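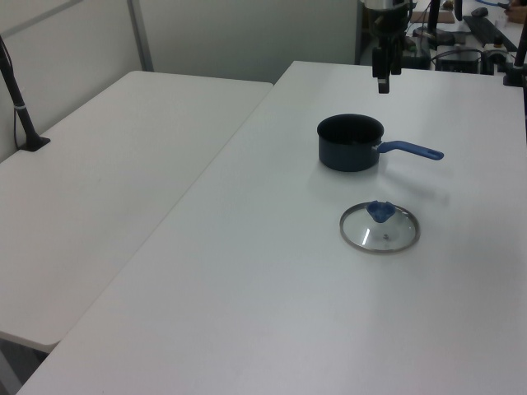
A small saucepan and its glass lid on a white folding table.

The Batar Zamora enters its second generation this fall with a new battery pack, a stiffer body and a price that remains unannounced. It is the first car from the company to be built entirely at the Widolstead plant, where production of the previous model ended in June. Batar has positioned the new Zamora as a compact family hatchback for buyers who drive short distances through the week and expect to cover longer ones a few times a year.

The decision to remain with a hatchback deserves some attention. Most of the company's competitors have moved their smallest electric models onto taller bodies, which sell well and leave more room under the floor for cells. Batar considered the same course and built two full-size clay models of a raised version before setting them aside. The production car sits lower than the one it replaces, and the seating position is closer to that of a conventional sedan.

Underneath is a platform the company calls Zilerance. It was developed over four years and will eventually carry three body styles, of which the Zamora is the first. The front suspension uses struts and the rear a multi-link arrangement, with steel springs at all four corners. Adaptive dampers were tested and will not be offered. Engineers at Widolstead concluded that the weight of the pack, carried low and between the axles, allowed them to achieve the ride they wanted with fixed damping and softer bushings at the rear.

A single motor drives the front wheels and produces 165 horsepower. The figure is modest by current standards, and on the road the car feels brisk up to city speeds and adequate beyond them. Response to the accelerator is gradual in the first part of the pedal travel, a welcome change from the abrupt step-off of the earlier Zamora. There is some wheelspin when pulling away uphill on a damp surface. The steering is light, accurate and short of feedback.

Ride quality is the strongest part of the car. On the broken concrete of the roads surrounding the plant, the Zamora remained settled and quiet, with only the sharper expansion joints reaching the cabin. The test car was fitted with the standard 17-inch wheels. Buyers who choose the optional 19-inch set can expect a firmer ride and a wider turning circle, and the larger tires generate a noticeable drone on coarse pavement.

Charging has been improved in ways that owners of the first car will appreciate. The port has moved from the front fender to the right rear quarter, and the pack can now be warmed before arrival at a fast charger whether or not a destination has been entered in the navigation system. Batar states that a charge from 10 to 80 percent takes 30 minutes under suitable conditions. Cold-weather performance could not be assessed during this drive.

The cabin is plain and well assembled. Temperature and fan speed are controlled by physical knobs — a change requested repeatedly by owners — and the window switches have returned to the doors. The central screen is smaller than the one in the outgoing model and sits lower on the dashboard, where it no longer reflects in the windshield at night. The rear bench offers sufficient room for two adults, although the middle position is narrow and its seat belt buckle is awkward to reach. Luggage space is generous below the window line, and the load floor can be set at two heights.

Several shortcomings remain. The rear window is shallow, the lane-keeping system intervenes too readily on narrow roads, and the driver's armrest cannot be adjusted. The cruise control also applies the brakes more firmly than necessary when another car merges ahead. Batar has indicated that a software update will address the last of these before deliveries begin.

The car will be sold initially through 35 dealers, all of which have completed the service training required for the new platform. Two trim levels are planned. The lower one includes heated front seats and the heat pump; the upper adds the larger wheels, a fixed glass roof and a power tailgate. Order books open in September, and a wagon on the same platform is expected to follow next year.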